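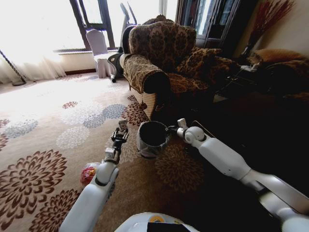 I have kept a patterned carpet in my living room for 16 years, and I think plain floors are a mistake in any room where people sit down and drink something. Every catalog I get shows gray wool, gray sofa, one gray cushion. The usual advice is that you may have one pattern and the rest has to be quiet. I don't agree. Big brown and gray-blue flowers on a beige carpet can live perfectly well with a leopard-print armchair, and a patterned pillow on the seat does no harm either. The prints are different sizes, and the browns are close enough to get along.

There is a practical side. A dark mug holds coffee, and sooner or later the coffee goes on the floor. On my last plain carpet, a Durkwood in oatmeal, I could find every spill from the doorway. I rented a machine three times and gave up. The flowered one has had at least as much dropped on it, and I would have to get on my knees to show you where.

Sunlight is the real enemy. A carpet near a big window will fade, and sheer curtains only slow it down. Turn it every March if it isn't fitted — mine isn't — and the wear evens out.

People worry about resale and what guests think. I have lived in plain rooms and spent my evenings guarding them. I would sooner have the flowers.

Filed under: Home & Opinion, Floors

Search this site... Go

3 comments

tudose_fan
We have leopard chairs too. My sister calls it the zoo. Not changing them.

Mapleside
Disagree. Pattern hides dirt, so people stop vacuuming.

rugs12
How do you turn a big one by yourself? Ours is 10 by 16 and weighs a ton.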